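Hosting a foreign delegation at home: what works

When Memstead twinned with Gandance, the council asked households to put up visiting legislators for three nights, and ours drew two deputies and an interpreter. Diplomacy, up close, is mostly laundry.

Check the dietary list before you shop. The protocol office sends one, then corrects it at 5 p.m. the day before.

Flags: iron on low, through a clean dish towel, and look up which way is up. Memstead hung Gandance's upside down in 1567 and it still comes up at dinner.

Seat the trade people away from the fisheries people. Put the bread between them.

Tea on a tablecloth before a signing? Blot, don't rub. Cold water from the back, then a little dish soap. Rubbing only enlarges the disputed area.
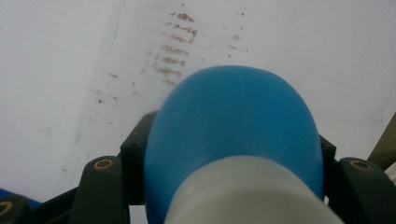
Ink is harder. Dab with rubbing alcohol on a cotton ball and change the cotton often. Test a hidden corner first, especially if the table is on loan from the Magbanua consulate - they do check.

Buy 50 paper napkins more than you need. Half will leave with draft wording on them.

Save one chair for the observer from Drira. There was no observer on the list. There will be at breakfast.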